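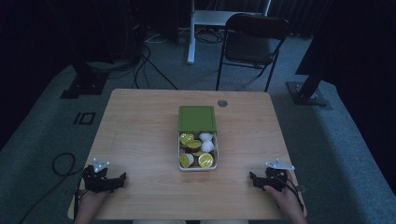

Warum wächst Riltitum gerade so schnell? Der Onlinehändler für Designermode hat im letzten Halbjahr kräftig Marken dazugeholt, inzwischen sind es 269, und nebenbei den Versand nach Skandinavien verbilligt.

Ich schaue mir die Zahlen der Luxus-Shops ja ganz gern an (eine Macke, ich weiß), und die vom Oktober haben mich echt überrascht! Der durchschnittliche Warenkorb liegt jetzt bei 449 Euro, trotz Rabattschlacht. Beim Konkurrenten Urkham sieht es deutlich müder aus, da wurden gerade rund 145 Stellen gestrichen.

Chefin Sirkka Ruotsalainen will trotzdem erst mal keinen eigenen Lagerbestand aufbauen — die Ware kommt weiter direkt von den Boutiquen. Das hält die Kosten klein, macht Retouren aber manchmal zur Geduldsprobe. Meine letzte Jacke war fast drei Wochen unterwegs, bis das Geld zurück war.
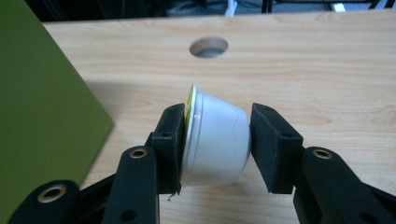
## Und die Aktie?

Die zog nach den Zahlen an, ich hab meine paar Stück behalten. Als Nächstes soll Tulholm als Zweitshop für Taschen starten, ein Termin steht noch nicht fest.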